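26th September

Kerklow cell, bimanual insertion, policy comparison continued from the May baseline

Setup unchanged from last entry. Board taped down on the dark table, black cloth up behind it. Yuto rebuilt the start-pose file after the wrist recalibration, so anything logged with the old file should not be pooled with what follows.

Purpose of this block: check whether the contact-gated chunking Rianne proposed helps the right hand on small parts. Baseline policy predicts 100 steps and executes all of them before looking again. The gated version runs the same chunk but drops the remainder and replans when the fingertip current estimate crosses threshold. Same weights, same demonstrations, only the execution loop differs.

Protocol
Left arm holds over the upper left corner of the board and stays out of the way until the right hand reports a grasp. Right hand goes for the small part. Trial ends at seating, drop, or timeout. Operator does not touch the board between approach and end of trial. If the part tips during approach, log as tip and not as miss – these were mixed together in May and it cost us a lot of re-labeling.

Results, small part only
Baseline, 100 trials: 44 seated.
Gated, 100 trials: 69 seated.

Most of the gain is in the approach phase. Under the baseline the fingers keep closing along the planned path after first contact and push the part over. Under gating the hand stops, replans, and usually comes back in with the fingers a little more open. Remaining failures under gating are mostly at insertion, where the current signal is too noisy to trust. Sibusiso thinks the filter is at fault and not the threshold. I have not separated the two.

The approach is the part worth looking at. Right hand low at the board with the fingers around the small blue part, the blue cylinder right next to it. Left hand parked, fingers curled, nothing in it.

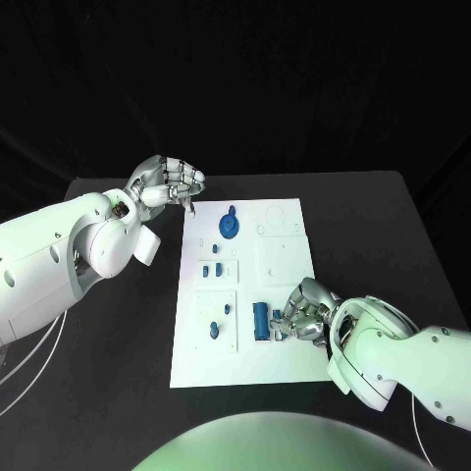
Problems
1. Clearance to the cylinder. The outer finger has very little room on that side, and the gate can fire on cylinder contact as if it were part contact. The log cannot tell these apart. Need a per-finger flag.
2. Left arm drift. Hold pose sags slowly over a long session. Re-zero between blocks until Adalberto has looked at the shoulder gains.
3. Replan latency. Acceptable on the Drandow machine, too slow on the old one. Do not run gated trials on the old one.
4. Cables. Keep the thin white ones on the table clear of the left elbow before homing.

Not done
Round knob not attempted with gating. Two-hand handoff not attempted. Threshold sweep started and stopped early, the partial data is in the Falcão folder and should not be quoted.

Next
Jailson to add the per-finger flag and re-export the current logs at full rate. I will rerun the small part with the cylinder taken off the board. If the seated rate does not move, item 1 matters less than I think and the filter gets looked at first. Rianne wants the knob in the same block, but I would keep it separate.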